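Filed under: Everyday life, Water, Small habits

It was thirty-eight degrees when I got home on Monday and the first thing I did, before the shoes came off or the dog got his pat, was stand at the kitchen sink and drink two glasses of water straight down. Then I felt a bit sick and had to lie on the floorboards. I'm fifty-three years old and I still can't drink water like a sensible person.

I've been thinking about this since Kathleen Foley (my neighbour, and the reason I own a decent hat) asked me over the fence how much I drink in a day. I said plenty. She gave me a look. So I went inside and tried to work it out, and once you take away the tea there wasn't a great deal left. A glass with my tablets, a mouthful when I brush my teeth, whatever's in the watermelon.

When I was a kid in Farkurine we were on tank water, and you just didn't muck around with it. Dad would knock on the side of the tank with his knuckles to hear how far down it was, and if it rang hollow we all went in the one bath, eldest first, which was lovely for my sister and less lovely for me. I can still taste that water. It had leaves in it, and tin, and probably a frog, and I'd give a lot for a glass of it now. Town water tasted like the swimming pool to us. We'd go to my aunt's place in Grollberg for the holidays and come home parched!
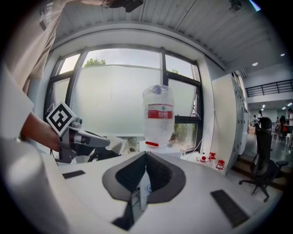
Bottle upside down, tabletop below.

Anyway, I've been having a go at doing better, and I thought I'd write down how it's going in case anybody else is a camel like me.

My first attempt was one of those enormous bottles with a handle. It was 152 dollars less sensible than the jug I already had in the cupboard, put it that way, and it didn't fit in the car's cup holder, so it rolled around under the passenger seat all the way to Furgate and back and I arrived everywhere thirsty and cross. I've since given it to my nephew, who takes it to cricket.

What's worked better is a plain 700 mL bottle, filled at night and left in the fridge door. I drink one before lunch and one in the afternoon, and I don't keep a chart. 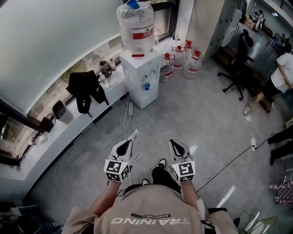 The other thing that's helped is having somewhere to walk to. At my old job the cooler was down the far end past accounts, and I must have learnt everything I ever knew about that company standing next to it with a paper cup. Mélanie Bélanger told me she was expecting her twins there, before she'd told her own mother. You don't get that from a bottle on your desk, and I do miss it now I'm home most days. I've taken to carrying my glass out the back and having a look at the tomatoes while I drink it, and the tomatoes have started getting half, so everyone's better off.

I've also tried slices of cucumber (nice), mint (nicer) and a squashed strawberry, which looked like something had died in there. If you've got a favourite, pop it in the comments, and please tell me I'm not the only one who finds ice hurts their teeth.

Kathleen is coming over on the weekend and I've promised her a cold drink. I'd better go and fill the jug.

Recent posts
The great hat debate
What I did with nine kilos of plums
A slow drive to Buthelezi
Tank water and other things I miss
Why I gave up on the front lawn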